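The wooden rack holds its ground

Plastic racks are cheap, stack well and survive the dishwasher. The two-tier wooden rack should have disappeared from teaching benches years ago, yet the Gilchrist supply list still carries one, and the small workshop at Cornis still turns them out every September.

The pattern has barely changed. An upper board is drilled through with large round holes. A lower board has shallower recesses that line up with them and take the rounded ends of the tubes. Dowels hold the two apart. Varnish keeps stains out of the grain – for a while. 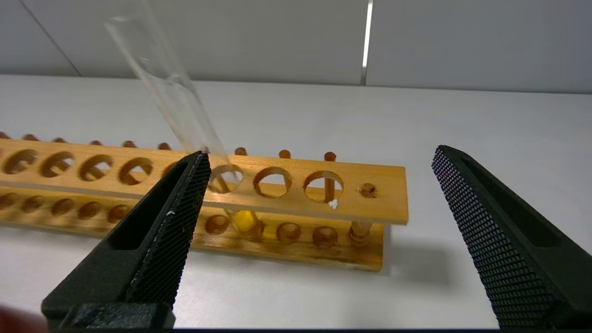 Trinity Oyelaran would rather talk about the lower board, and argues that a recess cut off-centre by even 2 mm will lean a tube enough to make its level hard to read. She rejects any rack that fails on that point, whatever the top looks like.

Glass on wood is quiet, and a tube set down a little hard is less likely to chip. Against that, wood swells. A rack left standing in a wet sink overnight may grip its tubes the next morning, and forcing them is how stems get snapped. Wipe it, stand it on end and leave it for about 30 hours.

Small volumes need the most care. A shallow layer of coloured liquid should be read at eye level, from the bottom of the curve, with the tube held upright. Droplets left high on the wall are not part of that reading.
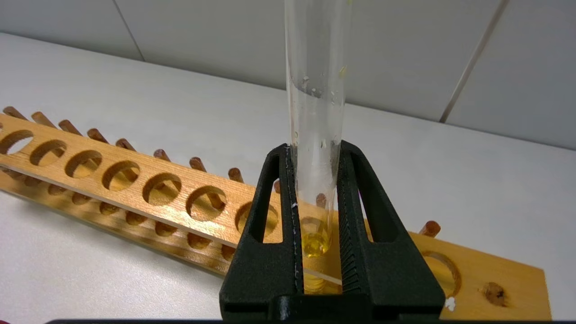 CARE AND STORAGE

Re-varnish when the grain feels rough. Two thin coats are enough, and the holes should be done with a narrow brush – pooled varnish narrows them. Store empty tubes apart from full ones.

Comments (3)

Plurkico: We have had the same rack for 9 years. One dowel reglued.

Jokard: What varnish? Ours went sticky.

Plurkico: Water-based, left until Wednesday before use.

Last updated: September

Contact us | Copyright Gilchrist | Back to top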